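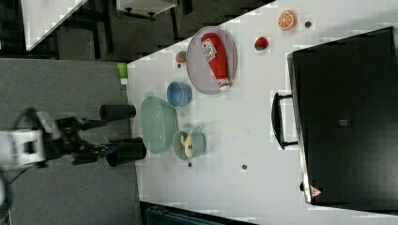 OK so a few people asked what I've been doing with the toy kitchen, and I finally have a result I'm willing to type out. Thread!

Short version: we're testing whether a policy does better when it trains on two camera views of the same table instead of one. Same demos, same arm, same toys (yes, I bought strawberries for science).

With the overhead view only, it got the ketchup bottle onto its target in 37 percent of trials. Add a side view and it's 92. I reran it because I didn't believe it, and then Sinéad Heffernan reran it because she didn't believe me!

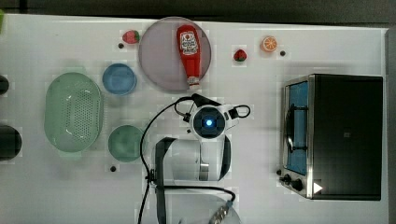 My guess is height. From straight overhead the policy kept closing the gripper too early, like it couldn't tell how far down the bottle was. The side view seems to fix most of that. I haven't proven it yet, so please don't quote me.

Where it still falls apart: cups on their sides. Both versions are terrible at them, and I have no idea why one is worse on blue than green.

Johannes Joubert wants me to try dropping the second view at test time and see what survives. Running that next, and hoping to have the writeup done in December. Code will go up with it, once I've cleaned out my swearing in the comments.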